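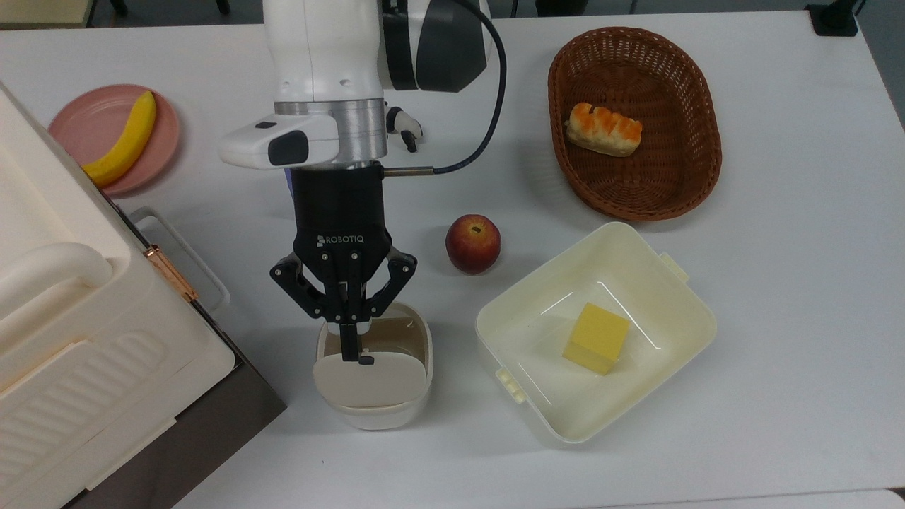 Figure 3. A small white plastic bin with a hinged lid flap, on a white tabletop. The flap is tilted partly open.

3.2 Lidded bins and sorting of food scraps

The second part of the study looked at whether a lid changes how households handle food scraps in the kitchen. We recruited 200 households in Bolville and Plultbridge through notices sent with the water bill. Each household agreed to keep a bin on the counter or under the sink for 10 weeks and to fill in a short diary. Half of the households received an open container and the other half received one with a lid. Both types had the same volume and were emptied into the same curbside cart.

Lids on small household bins differ in how they open. Some lift off, some are raised by a pedal, and some have a flap that is pushed inward (Figure 3). Zinchenko's earlier survey in Sura treated all of these as one group. We kept them apart in the diary form, as people in our pilot interviews in Paracha had strong opinions about flaps. The main complaint was having to touch the flap with dirty hands while cooking. Several people said they took the lid off during meal preparation and put it back at night.

Diary entries were made once a day, in the evening. We asked what had gone into the bin, whether anything had been put in the general trash instead, and whether smell or flies had been a problem. Households that missed more than 4 entries in a row were contacted by phone and asked if they wished to continue.

Smell was the hardest item to compare. People get used to the air in their own kitchens, and a visitor's remark often prompted the first complaint in a diary -- in one case after weeks of entries reading "no smell." We therefore report smell only as present or absent and make no attempt to grade it. Entries for August are treated separately in Section 4, where we also deal with liners and with how often the bins were washed.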